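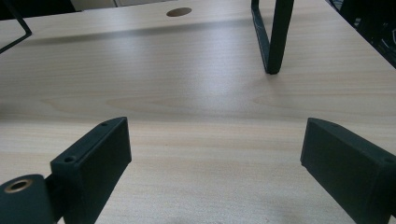

Pale desktop shows every mark - what do you clean it with?

tamis_lane
Posted in Home Office and Furniture
I've had a light beige laminate desk since January. Wood-grain pattern, streaks running sideways with some longer ovals in it. It looks fine from the chair, but when the lamp is on, the middle glares and I can see wipe marks all over it. I've been using a spray polish. Is the polish the problem, or is it the surface?

nbenavides
It's the polish. Laminate doesn't absorb anything, so the polish sits on top and smears. Use a drop of dish soap in warm water, wring the cloth out well, then go over it with a dry one. You may need to do it a few times to get the old polish off.

Moschos60
Agree on the soap, but I wouldn't soak anything near the edges. I had a desk swell along the front from water getting under the banding. It took 16 months to show and there was no fixing it.

hiutung_c
I disagree about soap. It leaves its own film if you have hard water. I use half white vinegar and half water and have for 10 years on the same desk.

nbenavides
Vinegar is fine once in a while. I wouldn't do it every week on a printed finish.

hiutung_c
Mine is a printed finish. No change in it so far.

Lok-yiu
Has anyone asked about the lamp? A light surface with a bulb right over it is going to glare no matter how clean it is. Move the lamp to the side and see what's left. I did that and stopped noticing most of my streaks.

tamis_lane
The lamp is clamped to the back, dead center. I can try the left side tonight. Would a desk mat be a better idea? I saw a felt one, 53 inches long.

Moschos60
A mat works, but lift it now and then. Grit gets underneath and scratches. I'd also avoid the rubber-backed ones on a light color. Mine left a yellow patch.

Lok-yiu
I wouldn't cover it. If you like the grain enough to buy it, leave it out and put a small mat under the mouse.

tamis_lane
Update - did the soap and water twice, then a dry microfiber. The cloth came up gray the first time. Lamp is on the left now. It still shines some but the smears are mostly gone. Skipping the big mat for now.

hiutung_c
Try the vinegar on one corner anyway.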